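Lists > Container Reuse > Archive > Labels and adhesives > Re: label wear on detergent bottles

From: Blandine Chevalier
Subject: Re: label wear on detergent bottles

On the Bramirel list you wrote:

> We are going through 20 bottles of the large orange kind and
> the labels vary a lot. Some are only lifting at the corners,
> some are down to the backing. Do you grade them, or strip
> everything and start over? Texier quoted us for a wash line
> but the minimum run is 2000 and we don't have that many in
> a year. Also, does Wirkurex leave a film?

We grade them. Stripping everything costs more time than it saves, and the sound labels carry handling text that we want to keep. There are three grades.

Grade A. Wrinkles, edges lifting, print intact. The label stays on. Press the edges down with a roller and check again after a day. On the piece below the white label with the blue border has gone this way, and the small side label with the grip text (右手抓握) is still legible.

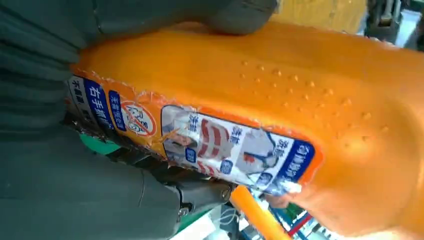
Grade B. Part of the label missing, the rest firmly bonded. Trim or strip, depending on what text is left.

Grade C. Face paper gone over part of the label, lower layer exposed. Always strip.

Grading is done with the bottles on their sides, caps on and necks all one way, so the same face comes up each time. Stand the ones you have not looked at yet toward the back of the table. We tried grading upright and kept missing damage low on the body. 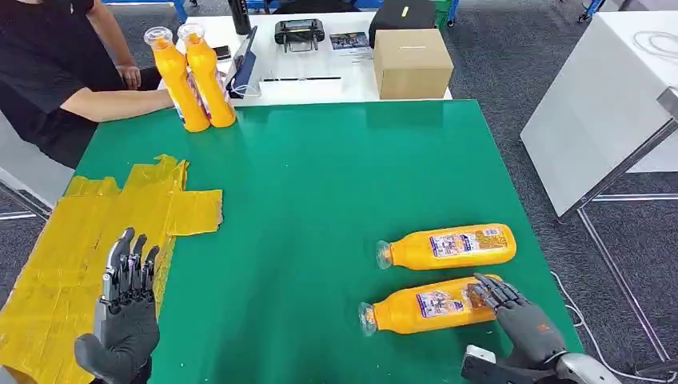
Allow more table than you think you need. The handled type takes up space when it is lying down, and a label that is already loose will catch on its neighbor if the bottles are pushed together.

On grade B, look at the torn edge before deciding. If it is ragged but flat, trim it square with a plastic blade and leave the rest. If the claim panel is the only part you can read in full, strip it. It tells the user nothing about contents or handling.
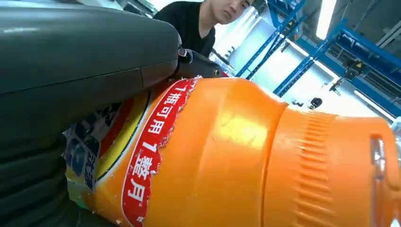
Torn right edge, red panel "1瓶可用1整月" (one bottle lasts a month).

For grade C we use Wirkurex at 5 percent in warm water, 20 minutes under a soaked cloth, then the plastic blade. Yes, it leaves a film. Wipe twice with plain water and let the surface dry fully before anything new goes on. Bronska stock will not hold on a damp shoulder, and we lost a sheet of 100 finding that out in September.

Do not count a legible lower layer as a sound label. Dense small print can survive under a torn face and look usable, but the fibers around it keep shedding.
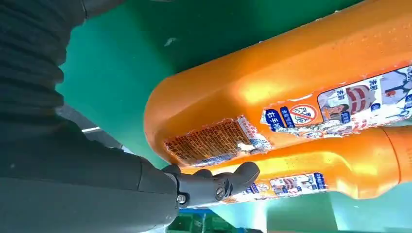
The handle tag and the prohibition symbol often outlast the rest of the front strip. If you strip those, put equivalent text back in the same position, at the handle, before the bottle goes out.

I can't comment on the Texier quote. At your volume I would stay with cloths.

Blandine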